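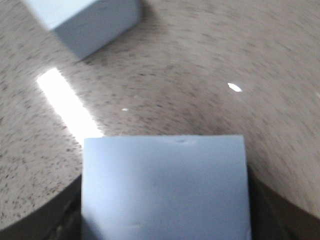 Two pale blocks, one near and one farther off, on a round wooden table.

What is a variable, and why does it keep changing its mind?

Computers are very good at remembering things and very bad at knowing what they're remembering. If you tell a computer the number 7, it will keep it for as long as the power stays on. Ask it later what the 7 was for and you'll get nothing. It could be your age, or the number of biscuits left in the tin.

So programmers give the number a name. A name with something stored under it is called a variable. In lots of programming languages you make one like this:

biscuits = 7

Read it as "put 7 under the name biscuits". It looks like something from your maths book, but don't be fooled. In maths the equals sign says two things are the same. In a program it's an order, and the computer does as it's told.

Changing what's stored

Let's say your sister Nayeli walks through the kitchen. You now need this line:

biscuits = biscuits - 2

In maths class this would get a big red cross, as no number is the same as itself with 2 taken off. The computer doesn't mind at all. It works out the right-hand side first (7 take away 2) and then stores the answer under the old name. The 7 is gone. The computer didn't wave goodbye to it, and it won't tell you it used to be there unless you saved it under another name first.

This catches out grown-ups too. Rosalind Calloway, who wrote a game called Plodora when she was eleven, used the name score for the player's points and then used score again for the number of snails on the screen. Every time a snail crawled off, the player lost a point. She spent a whole weekend looking for the bug. Her brother thought the game was better that way.

Picking a good name

You can call a variable nearly anything. Most languages won't let you put a space in the middle, and most won't let you start with a number. Apart from that, you're free to call your biscuits x, or thing, or thing2, or my_favourite_thing_no_touching. The computer has no opinion.

You will, though, when you come back after the holidays and find this:

thing = thing2 - x

Good luck with that.

Capital letters matter in many languages as well. Biscuits and biscuits look like the same word to you and me, but to a fussy language they are two different variables, and it will complain that it has never heard of one of them.

Words go in too

Variables can hold words. Programmers call a bit of text a string, and they put quote marks on each end:

town = "Rirville"
people = 1596

The quote marks tell the computer where the text starts and stops. Notice that the number has no comma in it. You'd write 1,596 in a story, but in some languages the comma means something else entirely, and you'll get a grumpy error message in a colour chosen to make you feel bad.

Have a go

Get a pencil and be the computer. Start at the top, do one line at a time, and don't skip ahead.

a = 7
b = 2
a = b
b = a

Did you swap them? Have a look at what's in b. If you wanted a proper swap, you'll need a third variable to hold the 7 while you move things about. Call it whatever you like, as long as it isn't thing.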